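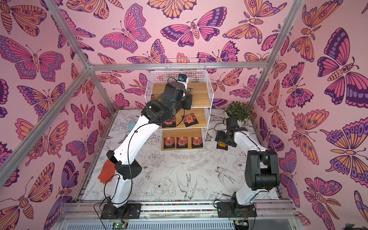
Duyên Sầm has been papering small spaces for most of her working life, and she still gets excited when a roll comes out of its sleeve. Closets, pantries, the insides of cupboards, the wall behind a toilet: if it's too small for anyone else to bother with, she wants it. The butterfly paper is her current favorite. It's pink, with big moths and butterflies in magenta, orange, lavender and deep purple, and she has put it on three walls with a plain white wire shelf unit in the middle of it all. "People tell me a small room should be pale and quiet," she says. "I did pale and quiet for years. Then I hung one strip of this and I couldn't stop grinning."

We talked at Wiltillow, the workshop where she tries out patterns before they go into anyone's home. I'd planned on an hour and stayed through lunch (she makes very good soup).

Her start was an accident. In June, the year she moved into her first apartment, a neighbor was throwing out 4 rolls of old stock from a shop called Sendham. There wasn't enough for a room, so she did the hall closet. "The seams were terrible. One strip was upside down. But every time I got my coat, I had this wonderful little moment." She opened the door for everybody who visited, including the man who read the meter.

Since then she has kept a sample book, which now runs to 653 pieces, each with a note on the back about how it cut, how it took paste and whether it scuffed. She let me turn the pages myself. Some notes are a single word. One says "never again" and is underlined so hard the pen went through.

What I wanted to know was how she gets away with two patterns at once. Under the pink there's a white floor printed with black line drawings of flowers and birds, and on paper that sounds like a headache. She laughed when I said so. "Keep one of them in black and white! That's my whole trick. Your eye reads the floor as drawing and the wall as color, so they don't fight. If the floor had been pink too, I'd have had to lie down."

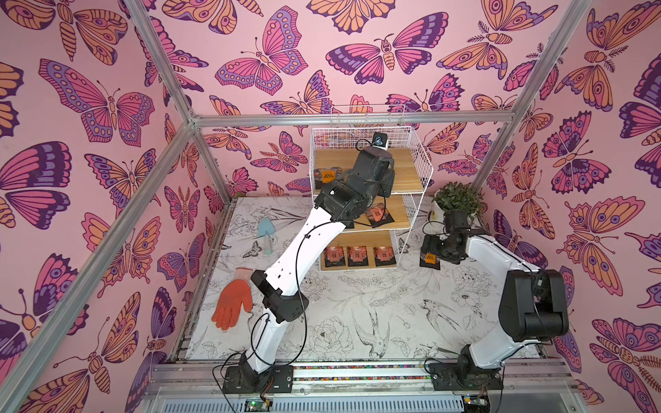 Wire, pale wood and butterflies: the three-shelf rack against the back wall at Wiltillow.

She feels just as strongly about shelves. Solid cabinets hide the paper you've just spent a weekend hanging, so she goes for open wire with light wood boards, and she keeps what goes on them small. Little packets are ideal, in her view, lined up side by side on the bottom with a couple on the shelves higher up. "You want the snacks where you can grab them and the moths where you can see them," she says. Black and orange packets look terrific against that pink, and she admits she has bought things for the color of the wrapper.

Then come the extras. Duyên likes one living thing in any papered corner, and a potted plant is her usual choice. Her sister-in-law Oda thinks the plant is fussy and says so at every visit. "Oda has white walls," Duyên says, and leaves it there.

Readers always send in practical questions for these interviews, and the same one turned up more than any other, so I put it to her just as it was written.

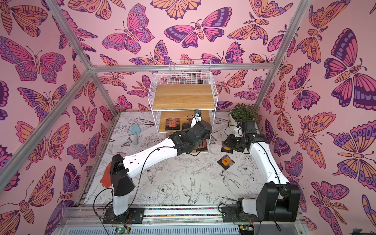
Can I hang patterned paper in a pantry if I've never done it before?
Start with the back wall, which is usually the narrowest, and buy one more roll than you think you need. Find the biggest motif in the pattern and decide where you want it before you cut anything. Hang that strip first, using a plumb line, and work out to both sides from it. Leave the corners for the next day if you're tired.

She is firm about that last part. Most of the crooked corners she gets called in to fix were done after supper. She'd also like everyone to stop buying cheap brushes, and she has 50 of them in a bucket, all shedding, that she's happy to show you as evidence.

The next project is a linen closet for a family called Lý, who have asked for herons. She has already drawn up the layout and changed it twice. "There's a heron that lands right behind the towels," she told me, reaching for the sample book again. "I'm moving him up a shelf."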